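The gripper that wouldn't let go of the force limit

I've put off writing this one up. The fault took me most of July to find, and the cause is a bit embarrassing, but a couple of people who build the same kind of insertion setup have asked what happened.

For anyone new to the blog, I work on small-part insertion at Lanlow. The task is to pick up a block, line it up with a hole, lower it in and let go. The arm is a secondhand unit we bought from a shop in Skodton that was closing down, and the gripper is a two-finger electric one. The control code is mostly mine. Mared Phillips wrote the force side of it before she moved over to the Craddock project.

The force side is where the trouble was. When the arm lowers a block, it reads the sensor in the wrist and compares the vertical force against a limit. If the block lands on the rim of the hole, the force climbs, the arm stops, backs up 2 mm and tries again with a small sideways shift. After 4 tries it gives up and parks. The limit was set at 10 newtons. You can put your hand under a block at 10 newtons and be annoyed but not hurt.

One afternoon Elis Gape was running a batch while I was at my desk. He heard the arm groan and looked up to see it pushing a block straight down onto solid plastic, with the base of the sorter creeping across the table. He hit the stop. The log said the peak force had been 63 newtons. The software had not raised a fault of any kind.

Elis did the right thing and left everything where it was until I got there. The block had a crushed corner and one fingertip was bent outward. His hands had been well clear, but he had been reaching in between runs all morning to reset the pieces, the same way I always did.

My first guess was the sensor. We swapped it for the spare and ran a dead weight test, and both sensors read correctly. My second guess was the cable, which runs along the forearm and gets flexed on every cycle. I spent two days wiggling it with a meter attached and found nothing wrong with it. Then I suspected the network and recorded traffic for a week. There were no dropped packets worth mentioning.

The fault came back once in that time, on a run with nobody near the cell. Force climbed, the limit was ignored, and I killed it from the keyboard at 31 newtons. This time I had full logging on, and the log showed something I had missed. The force reading was correct. The limit check was running. But the number it was checking had been zeroed a moment earlier, while the block was already touching the plastic.

We zero the sensor after each grasp so that the weight of the block doesn't count as contact force. Mared's original code did this once, straight after the lift. In the spring I had added a second zeroing step just above the hole, to get rid of some drift. I then put it inside the retry loop without thinking about it. So on each retry, if the arm hadn't backed up far enough to clear the rim, it took whatever force it was feeling, called that zero, and pushed for another 10 newtons on top. A few retries could stack up to a lot of force. Most of the time the block cleared the rim, and the bug did nothing at all.

Vertical clearance is hard to judge on this task by eye or by height reading. A tall piece like the blue one, held near its upper end and lowered toward the last position in the front row of the green sorter, can have its bottom edge almost on the surface and still look as though it is going in. A sliver of dark hole beside the base is about all you get to tell you how far off you are. I was relying on a height threshold to say "not touching yet," and the threshold assumed every block was gripped at exactly the same height. They aren't. A block that slips a little in the fingers moves its bottom edge by the same amount, and my 2 mm backup was gone.
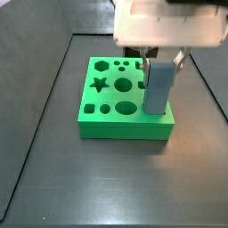
The fix was short. Zeroing now happens once per grasp, in free air, well above the sorter. The retry loop can't call it. I also added a second limit that uses the raw sensor value, with no zeroing applied, and this one trips the drive directly. Berwyn Gwynne went through the change line by line and found another place where the tare function could be called during motion — not one that had caused trouble, but I took it out as well.

We changed how we work too. The arm has to be in its parked state with the drive off before anyone reaches in. Kirsty Cropper wrote that rule for the Luklow cell a long time ago, and I had talked myself into thinking ours was too small to need it. I was wrong about that.

I reran the failing case on purpose, with a block set low in the fingers and the sorter shifted so it would hit the rim. The arm stopped at 10 newtons on every retry and parked after the fourth.

The bent fingertip has been replaced. I still have the drift problem that started all this, and I think it's thermal. Elis Griffiths has offered to lend me a temperature logger, so that's next.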